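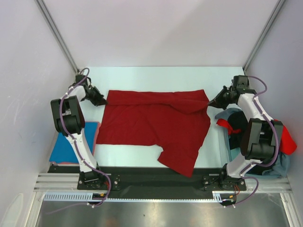 The woman who folds for Nelow has opinions about sleeves, and she would like it known that she did not always. She used to be a reasonable person who put shirts in drawers. Then she took a job on the sorting side of a secondhand clothing business, and now she can't sit through a family dinner without refolding the napkins.

We met on a weekday morning in September, at a café in Enport where the chairs had been designed by someone with a grudge. She asked me not to use her name. "My sister thinks I work in fashion," she said. "Let's leave her that."

The trouble with long sleeves

Her first rule is that a long-sleeved shirt is two problems pretending to be one garment. The body wants to be a rectangle. The sleeves want to be somewhere else.

"People start with the body," she told me. "They get it nice and flat, they're very proud, and there's a sleeve hanging off the edge of the table like it's trying to leave. Then they tuck it under and hope."

Hoping, in her view, accounts for most of the world's laundry. What she does is hold the shirt at both ends and stretch the top edge level before she puts anything down. Even then the middle sags. A small sag can be smoothed out with the side of the hand. A big one means starting over, and she starts over more than you'd think for someone who has been doing this for 9 years.

"Red ones are the worst. I have no evidence for that. I just feel it."

I asked whether the table matters. It does, and she went on about it until my coffee was cold. She likes a pale top with nothing on it but the job. Wood grain confuses her eye when she's looking for creases. A kitchen counter is too high, a bed is too soft, and an ironing board is "a surfboard for people who hate themselves."

She once folded on the Mazurek, a table sold to her as the last one she would ever need. It lasted until spring. One leg was shorter than the others and every stack she made on it came out with a lean.

Two piles and no third

Her second rule concerns where things go. Folded cloth lives on one side and the heap on the other, with the working space in between. There is no third pile. The third pile, she says, is where people put whatever they don't want to deal with, and by the weekend it has become furniture.

"You know the chair. Everybody's got the chair."

I have the chair. I didn't say so, but she looked at me for a while.

The heap itself she doesn't mind. She's suspicious of anybody who sorts the heap first, by color or size or who bought it. Take what's on top, she says. If a big black thing is on top, you fold the big black thing. The pale blue one at the back will still be there when you get to it, and it won't have improved.

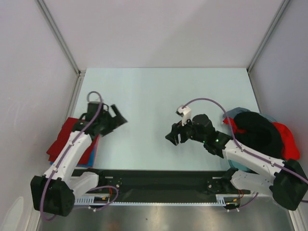 What the stack is for

A stack should be low. Hers stop at 4 pieces, edges together, heaviest at the bottom if the heap has been cooperative and in any old order if it hasn't. She has seen people build towers. She has seen the towers go.

I wondered if all this carried over to her own home, and she laughed for the first time that morning. Her socks are in a bag. The bag came from Giver, the charity shop two doors down from the café, and it was supposed to go back there full of sweaters last year.

"I fold 500 things in a good week," she said. "You want me to go home and do socks?"

She got up to leave, took her scarf off the back of the chair, and folded it in half and then in half again before putting it around her neck.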